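Let the Slow Hands Teach

When a shop decides to show a robot its work by hand, the job of showing usually goes to the fastest person on the floor. I think this is a mistake, and I have made it myself.

I spent seven years packing and sorting parts at Westerberg before I moved over to training the arms. We used a remote control setup from Prondora for most of that time. You stand at a station, move a handle, and the arm moves with you. Every run is saved, and the good ones go into the pile the robot learns from. The target for our first block picking task was 1,000 runs.

The quick operators got through their share early. They also cut corners that only a person can cut. One would nudge a block against the wall of the bin so it turned to a better angle, then grab it. Another closed the fingers while the arm was still coming down. In their hands this worked nearly every time. The arm copied the habits without the judgment behind them, and it spent a lot of January pushing blocks into corners.

A bin of plain blocks looks like an easy lesson. It is harder than it looks when one block lies close beside another and the fingers have to go down near both. The operator has to pick one, commit to it, and come at it in a way that would make sense to somebody who had never seen it done.
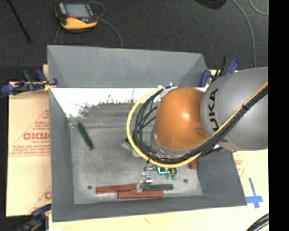 What a slow operator gives you

The best teacher we had took nearly twice as long per run as anyone else. She stopped above the block before going down. She lined up the fingers, lowered them, closed them, and waited a moment before lifting. If she missed, she backed all the way out and started the approach over. Her runs were dull to watch, and they were the ones I would keep if I had to throw out the rest.

There is a fair argument on the other side. Slow showing makes for slow robots, and a plant manager wants parts moved. The people at Nallov told me they would take fast runs and sort out the bad ones later. That may suit a company with plenty of staff to do the sorting. We had four people, and all of them were needed at the stations. Besides, speed can be turned up once the motion is sound - I have yet to see a sloppy grasp get better that way.

I would also stop paying operators by the run. The Pukimby plant did this for six months and got what it paid for, a great many short runs with the same bad grip in them. Pay by the hour, and let people throw away a run they don't like without having to explain it.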